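The dishes can wait

Hultmont held its open day on a Sunday, and by 11 in the morning the car park was full and the sausage sizzle had a longer line than the robots did. I took that as a fair review of the state of household automation, but I'd driven an hour and a half, so I went in.

The company rents the back half of an old cold store and has filled it with small workcells, each with a kitchen job to do. One folds tea towels. One is meant to sort cutlery and was switched off with a coat over it. The one everybody had been told to see is called Falier, a pair of arms bolted along the front of a white countertop with a sink let into it. Its job is to deal with the cups and glasses after a meal, and Hultmont says it will be in care homes and staff lunchrooms before long. How long is before long? "When it's ready," said the demonstrator, cheerfully, and I suspect she had been asked before.

I have been to a few of these days. The trick is to stand still and watch the same machine for longer than you're supposed to. Most visitors gave Falier a minute or two, saw an arm move toward a cup, said "wow" and moved on to the tea towels. I stayed for the best part of an hour with a coffee going cold in my hand.

Here is what I got for it. Falier is slow. It comes down over a cup, stops, seems to reconsider, goes up a little and comes down again. When it picks one up cleanly there is a small cheer. When it nudges one sideways the demonstrator reaches for the keyboard and starts talking about lighting. I watched it put a cup back where it had found it, twice, and I couldn't tell whether that was the plan.

The numbers on the poster were better than the numbers in the room. The poster said 73 out of 100 attempts had gone without help, drawn from the most recent round of testing, and that the software had learned from 2,237 recorded runs. I asked what counted as help. Moving a cup back to its starting spot did not, I was told, as that is "resetting". I asked if there was any food on the dishes in those tests. There was not. I asked what happens with a chipped mug, or a saucer with a teabag stuck to it, and was handed a brochure.

None of this is shameful. Picking up see-through things is hard for a machine that relies on cameras, and the people on the floor were open about that once you got them away from the poster. One of the younger staff told me the stemware gave them more grief than everything else on the counter put together. I liked him for saying it. I would have liked to see it in the brochure, where the word "effortless" turns up on the front and again on the back.

What bothers me is the kitchen. The walls of the cell carry a bold zigzag pattern, the counter is clear of crumbs, and everything sits within easy reach. My own bench has a toaster, a fruit bowl, a pile of school notices and a cat. Onyeka, the firm that writes the control software, says it is working toward "real homes" and has a second version, Grorno, that will cope with clutter. It was not on show. There was a video of it, sped up, and the label saying so was in very small type.

A woman beside me, who works in an aged care kitchen, watched Falier for a while with her arms folded. She said she clears a table of eight while the kettle boils. Then she asked what it cost, and the demonstrator said pricing hadn't been settled, and she went off to find her kids.

I stayed for one more go. The arms moved into place over the counter, and I finished my coffee and looked for somewhere to put the cup.

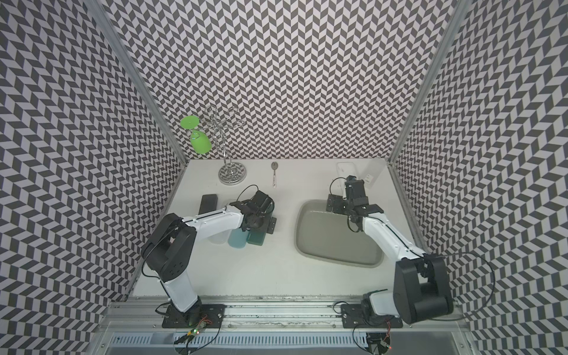 Falier at the Hultmont open day, with three plastic cups under the left gripper and a green wine glass hanging on the rack.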